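Sep 1, 2025 – Plarilau simulator, trial license, living room set.

Loaded the stock room with the green seat and the glass TV stand. Default physics, 200 steps per episode.

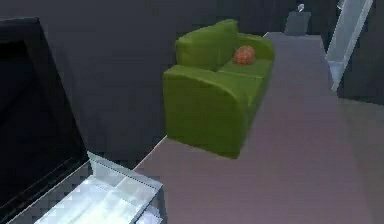

Install took 763 MB. Step time is steady – no complaints there.

Contact on thin objects is the weak point on paper. Left at vendor defaults for now.

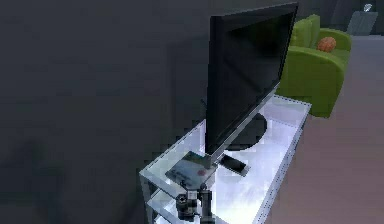

Nilton Sánchez would rather pay for Clirnari and skip the tuning.

Quote covers 4 seats.

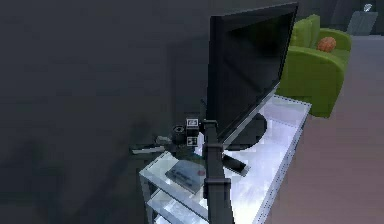

Does the trial export logs? Only as CSV.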